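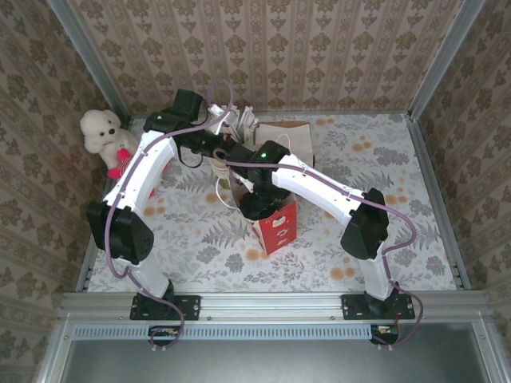

4.2 Entering a prime cost item
A prime cost item covers goods the contractor will supply but cannot yet price, such as taps or door handles. In Cetari, each item sits under its parent trade. Equipment fixed to the building is entered with its fixings.

1. Open the contract sum page and select Add PC item.
2. Enter the allowance, excluding tax, e.g. 3136.
3. Enter the margin in the separate field.
4. Select Save. The item takes the next free number.

Note: item descriptions are limited to 200 characters.

Caution: do not edit the allowance after signing. Use form 2, Adjustment.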